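Keeping an arm honest

The morning check on cell 509 begins before the arm is powered up. Clementina Simões wipes the table with a dry cloth, looks along the cables and pushes each connector with her thumb. Then she switches on, waits for the controller to finish its start-up and moves the arm slowly to its parking position. The whole thing takes nine minutes if nothing is wrong.

Simões looks after the handling cells at Lestetti, a small company that tests grippers and control software for warehouse customers. The work sounds simple enough. An arm picks up baskets, bins and small boxes, puts them somewhere else, and does it again until somebody stops it. Keeping it in a fit state to do that is most of her week.

"People ask me about the software," she says. "I spend more time on cables."

The arm in this cell comes down from overhead, which leaves the table clear on all sides but makes the cabling awkward. Every lead has to travel with the joints. Too little slack and a connector works loose when the arm reaches for the far corner. Too much and a loop can catch on whatever is being lifted. Last September a power lead wore through its sleeve at a clamp, and the cell was down until a replacement came from Norketti. She now checks that clamp every 80 hours of running and writes the result in a paper logbook that hangs by the controller.

The bins are her other concern. White plastic ones nest tightly, and a nested pair is one of the harder jobs on the list, as the gripper has to take hold of the upper bin without dragging the lower one along.

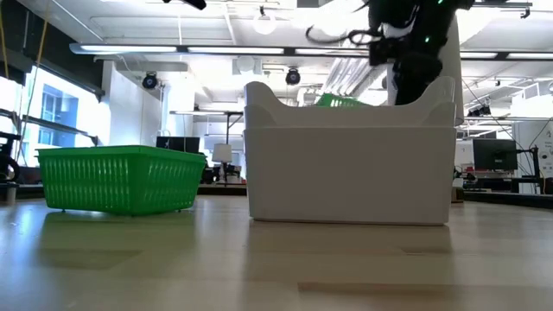 The arm over a pair of nested bins, with a green basket to the left.

Setting up for a job like that starts with the height of the table. Simões brings the gripper down to a steel block of known thickness, reads the figure on the controller and compares it with the one in the logbook. She does this at four points. If any of them has drifted by more than half a millimetre she shims the table legs and starts again, and she will not correct it in the software. Her predecessor did, and it took her a month to find all the offsets he had left behind.

After the table come the fingers. The pads are a soft rubber from Gramau and they go shiny with use. A shiny pad slips on smooth plastic, so she roughens it with fine abrasive paper, wipes it with alcohol and lets it dry. A set lasts almost 600 lifts before she throws it away. Pads are cheap and she keeps a drawer full.

Light gives trouble too. The cameras that guide the arm are calibrated under the ceiling lamps, but the windows have their own ideas, and a glossy tabletop throws reflections back up. On bright afternoons the system has sometimes taken the reflection of a bin for part of the bin. Simões would like a matt surface. The request is with Mendes, the firm that built the table, and she has been told to expect a sample sheet.

Until then she repeats the camera calibration at two o'clock, when the sun has moved round. It means stopping the cell and clearing everything off the table, and the programmers complain about it.

The last job of the day is the parking position again. She sends the arm up, turns off the power and listens for the brakes. They should click one after another, from the base to the wrist. The third has been a little slow this week. She has noted it in the book and ordered the part.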